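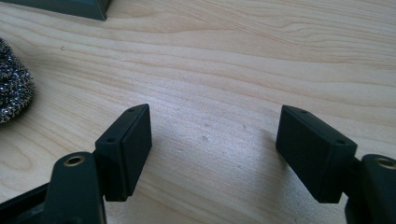 Grain in pale wood.

The Pond Key
by Tamsin Prendergast

Freya Greenwood took the ferry job in July because it was the only one that came with a room. The room was over the ticket office and smelled of rope. It had a bed, a hot plate and a window that looked straight down the slip to the water.

The ferry was called the Emia. She carried six cars and whoever wanted to stand. The crossing took eleven minutes in calm water and longer when the river was high, and on the other side was Ackroyd, which had a grain store, a school, and a bar that opened when the owner felt like it.

Obinna Adebisi ran the boat. He had run it for so long that people in Ackroyd set their clocks by him, though he was often late. On her first morning he gave Freya a canvas bag of change and a ring with one key on it.

"What's the key for?" she asked.

"The pond," he said, and went to start the engine.

She thought she had heard him wrong. There was a line of cars waiting, so she hung the ring on her belt and began taking fares. A car was 2 dollars. Walkers went free if they lived in Ackroyd, and everyone who walked on said they lived in Ackroyd.

By the end of the week she had tried the key in every lock she could find. It did not fit the office or the chain at the slip. It did not fit the tool locker, or the padlock on the life jackets, which had rusted open anyway. She asked again, and Obinna told her she would know when it was wanted.

"That isn't an answer," she said.

"No," he said. He was eating a boiled egg.

The summer went by. She learned to throw a line, and she learned which drivers would roll back on the ramp. She learned that Brenda Fairclough, who crossed on Mondays to see her sister, paid with the exact coins and wanted to be thanked for it. In the evenings Freya sat on the slip with her shoes off. Her mother called on Sundays and asked when she was going back to school, and Freya said soon.

In the fall the county put up a sign about the bridge. It would cross two miles upstream and have lanes both ways. People stood on the Emia with their arms folded and talked about it. Some of them were pleased. Brenda Fairclough said she would drive across it once, to see, and then come back to the boat.

"There won't be a boat," Obinna said. He said it the way he said that the wind was getting up.

The water rose that winter and stayed high. One night Freya woke up to somebody knocking. It was Obinna, in his long coat, with a lamp.

"Bring the key," he said.

They walked up behind the office and through the alders, where she had never had a reason to go. The path was mostly mud. After ten minutes they came to a low brick wall with an iron gate in it - and past the gate there was a pond, black and perfectly round. A wheel stood on the near side with a chain through its spokes.

"My first boss dug this," Obinna said. "When the river gets over the slip, you open the wheel and the ditch takes the water in here. It buys the office a day. Sometimes two."

The key turned on the first try. It took both of them to move the wheel. For a while nothing happened, and then she heard the ditch begin to run. It was a small sound for so much work. They stood there until the lamp got low.

"Why didn't you just tell me?" she said.

He thought about it. "The last three I told. They came up here to drink beer and swim. One of them lost the key."

In the morning the slip was under water but the office floor was dry. Freya made coffee on the hot plate and carried two cups down the stairs. Across the river, behind the rain, she could see the yellow arm of the crane where the bridge was going to be.

She stayed until the last crossing, which was in the spring. There were 41 people aboard, more than the boat was meant to carry, and Obinna charged every one of them, Ackroyd or not. When it was over he coiled the lines and took back the canvas bag. He didn't ask for the key. She had it in her coat pocket, and she kept her hand on it all the way to the bus.
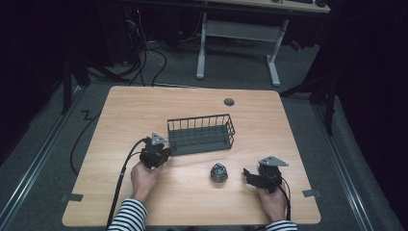 Reece Haworth
I liked this, and I liked that he charges everybody at the end. One thing though. If the river is already over the slip, wouldn't the pond be full by then too? My grandfather had a ditch like that and it only ever helped for a couple of hours. I did want to know if she ever goes back up to the gate - maybe in another story?

Posted 2022-02-09 in Short Fiction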